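Can the white foam go away? A packaging buyer is not so sure

Kartini Wibisono has a piece of moulded white foam on top of the filing cabinet in her office, and she will not let me call it rubbish.

"It did its job," she says. "It got a coffee grinder from a warehouse to a customer and the grinder worked. People want to talk about what happens to it afterward, and fair enough, but that's the second question."

Wibisono buys packaging for Fostero, a mid-sized importer of kitchen appliances. She has done the job for 19 years under two owners. I had gone to see her because Fostero announced last winter that it would be out of white foam by January, and then said very little more. I wanted to know whether that was still the plan. I also wanted to know whether the plan had ever been any good.

Her answer to the first question was a long breath through the nose.

"We'll be out of it on some lines. The small stuff, kettles and toasters, moulded pulp is fine. Heavy things with a glass part, I don't have a replacement I trust."

She has tried. Over the past year she has had samples from Lumbantobing, which makes pulp trays, and from Fellier, which sells a folded cardboard insert that arrives flat and is put together on the packing line. She liked the Fellier insert more than she expected to. The packers did not. It took them 44 seconds to fold one properly, she says, and by the end of a shift they weren't folding it properly.

I said that sounded like a training problem.

"Everyone who doesn't pack boxes says that," she said. "Stand there for a day."

So I put the same thing to Kai-wen Lu, who ran the packing floor at a homewares distributor before he went out on his own as a consultant. I expected him to take the other side, given that his clients mostly pay him to get them off foam. He did, but with less conviction than his website has.

"A foam tray is forgiving," Lu says. "All those ridges and hollows, people think it's just a lump, but somebody worked out where the weight sits. You drop the thing in and it finds its own place. With cardboard, the person has to care."
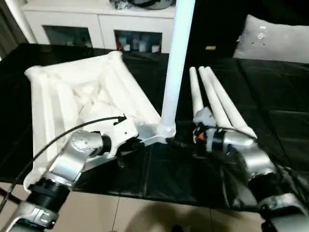

He is less patient with the claim that customers don't mind. Most of the complaint mail he used to see, he says, had nothing to do with breakage. It was about the bin. A big rigid tray won't flatten, it takes up half the cart, and in plenty of towns the recycling depot won't take it. People snap it into pieces and then spend a week picking white beads out of the carpet.

Wibisono doesn't dispute any of that. Her quarrel is with the numbers that get passed around at trade shows. One supplier, Premovura, told her its compostable foam would break down in 80 days. She asked where.

"In an industrial composter, at the right temperature. I asked which of our customers lives near one. He said he'd get back to me." He has not got back to her.

I asked whether she was simply defending what she knew. She has, after all, been ordering the same material for most of her working life, and the price suits her. She allowed that the price suited her. The pulp tray costs 50 cents more per box than the foam it would replace on the heaviest line, and that is before the returns.

"But I'd pay it," she said. "I told them upstairs I'd pay it. What I won't do is ship a broken blender twice and call that green. Then you've made two blenders."

It's a good line, and I suspect she has used it before. When I asked for the return figures that would back it up, she said they weren't hers to give out. Fostero's head office didn't answer my email asking for them. Lu, for his part, said he had seen returns go up after a switch and he had seen them stay flat, and that the companies in the second group had spent longer on drop tests.

How long had Fostero spent? Wibisono thought about it. "Not long enough," she said. "We picked the date first."

I'd have liked more of that sort of thing in the announcement, which had a leaf on it and a green border - and no mention of which products were covered. She says a revised version is coming and that she has asked for a plain list by model number. She wasn't willing to bet on getting it.

Before I left I asked what would happen to the piece on the filing cabinet. She said it was the right size for keeping her seedlings in, come spring, and went back to her phone.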